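Friday, back at the bench in Tenley

Right, catching up on the notebook before I forget the lot. Got home from Rornham with the grain moisture meters in the back, plus a box of sample jars, and I've spent most of the afternoon working out why the Eide unit reads high on barley. It was fine in May! I had it open then and cleaned the cell plates, and the readings came out bang on against the oven. Now it's out on every jar I try, and always in the same direction, so I'm leaning toward the calibration card and leaving the plates alone for the minute.

The drive out is long and there's not much to do on it but think (and eat the sandwiches too early). 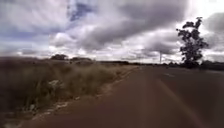
The oven method first. I ground up 3 jars of barley, weighed each lot into a tin, and ran them at the usual setting. Forgot to preheat the tins for the first one, so that result is going in the bin and I'll redo it. The other two agree with each other nicely and both say 14 per cent. The Eide says a good bit over that, and the old Trarklow, which everyone rubbishes because of its colour and the cracked lid, is sitting right where the oven is. I'm quite fond of the Trarklow now.

Also tried letting the grain sit on the bench till it was the same temperature as the meter. It helped a little, nowhere near enough. Whoever has the Eide next, please don't fill the hopper straight from the esky, it sulks for ages.

Had a look at the battery while I was in there. One contact had gone green so I gave it a rub with the fibreglass pen and a wipe of metho. No change to the reading, but it does switch on first go now, and I'll take that!

Rornham would like their meter back before the next lot of trucks, so I've told them I'll run it over again next week if the card swap works. Same road, same servo pie.

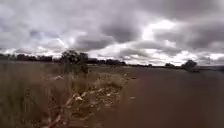
Still to do

Redo the first barley tin, preheated this time.
Swap the card in the Eide with the spare from drawer 126 and run the same jars again.
Order 2 lid seals for the Trarklow, and ask if they'll do a whole lid.
Label the jars properly. Texta on masking tape came off in the esky and I had to guess one by smell.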